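Clakirley Community Help
Boards > Schools and Student Projects > Robotics

Wrist camera view too bright for our gripper project. What should be changed first?
Posted by Yeon_Faculty_Advisor on 2/13/23

Good afternoon. I supervise a student automation project at Lulgate. The class has been assigned to build a one-arm sorting station that picks up soft, curved items from a white cloth and places them in a tray. The arm and gripper are supplied by the school. The students are responsible for the lighting, the camera settings and the program that decides where the fingers should close. Their work is to be presented in April.

The students have collected 1,964 pictures from the small camera at the wrist. When they reviewed the set, they marked 600 of them as unusable on account of strong glare. In the affected pictures one corner is almost entirely white, and the outline of anything standing in that corner becomes soft. The rest of the picture is generally clear enough to work with.

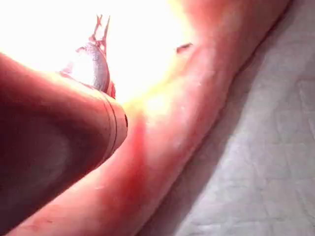 The program looks for the line where the item meets the cloth. It finds this line well on the side away from the light and poorly on the side facing it. It also tends to treat the finger as part of the item when the two are close in color. The students have already tried lowering the brightness of the pictures after they are taken, and this did not improve the results.

I would be grateful for advice on the following points. Should the class correct the lighting, the camera settings or the program? Should the 600 marked pictures be deleted? The project budget has been spent, so proposals that require a new camera cannot be considered.

3 replies

ovon_lab_support
Thank you for the detailed account. Our recommendation is to correct the lighting before any other change is made. Once part of a picture has reached full white, the detail in that part is lost, and darkening the picture afterward only turns the white area gray. This would explain the result your students obtained.

Please ask the class to proceed as follows. Move the lamp so that it does not point toward the camera at any position the arm will reach. Place a sheet of plain tracing paper in front of the lamp, at a safe distance from the bulb. Then set the camera exposure by hand and lock it. Automatic exposure will continue to shift as the white cloth fills more or less of the view, and two pictures of the same item may then look quite different to the program.

A darker cloth would also help, if the assignment permits it. A matte blue or green is usually suitable for items in the pink and red range. The same applies to the fingers. A sleeve or a band of colored tape would allow the program to tell the finger from the item, provided that the tape does not cover the gripping surface or any opening in the finger.

The marked pictures should be kept in a separate folder. They should not be used for the first round of training, but they will be of value as a test set when the students wish to show how the program performs in poor light.

station4_user
We had the same trouble last year. Turned the lamp around to face the wall and it was fine. Did not change anything else.

Clakirley_Schools_Desk
The first reply is consistent with the guidance issued to participating schools. Two further matters should be noted.

First, if the lamp or the cloth is changed, pictures taken before and after the change should not be mixed without a record of which is which. A column in the class log is sufficient. Projects at this level are expected to submit at least 1,000 usable pictures, and a set of 1,025 taken under one fixed arrangement will be accepted in preference to a larger set taken under several.

Second, students should stop the arm and switch off its power before reaching into the work area to adjust the lamp. This applies to minor adjustments as well. The supervising teacher is asked to initial the log each time the arm is restarted.

Questions regarding the April presentation should be posted to the Events board.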